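Mesas de madera, otra vez

Siham Benkirane lleva desde diciembre intentando convencerme de que una mesa larga con tablero de madera cambia la manera de trabajar. Yo tengo mis dudas. He tenido tres mesas en mi vida y he perdido el tiempo igual de bien en todas.

El modelo que me recomienda es de Wodora y cuesta 2.617, sin contar el porte. Por ese precio esperaba algo más que tablas y patas de metal. El vendedor me habló de «calidez» y de «carácter». Le pregunté por las manchas de café y cambió de tema. También me dijo que el tablero se lija y queda como nuevo, cosa que me gustaría ver hecha por alguien que no cobre comisión.

Lo de trabajar de pie me lo creo todavía menos. Norbert Tóth se compró un escritorio alto, aguantó 19 días y ahora lo usa para dejar las llaves. Mi espalda se queja sentada y se queja de pie, así que no veo la ventaja.

Y luego están los cables. En los catálogos no hay ni uno. En cualquier sitio donde se trabaje de verdad acaban enredados debajo del banco, junto a la torre del ordenador, y arriba queda la taza blanca al lado del monitor. Ninguna madera arregla eso. Tarek dice que con 2 bridas y una tarde libre se soluciona. Sigo esperando a que venga con las bridas.
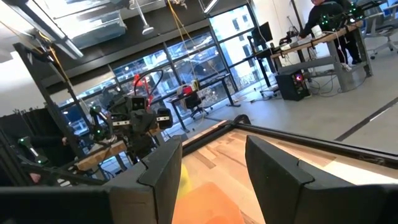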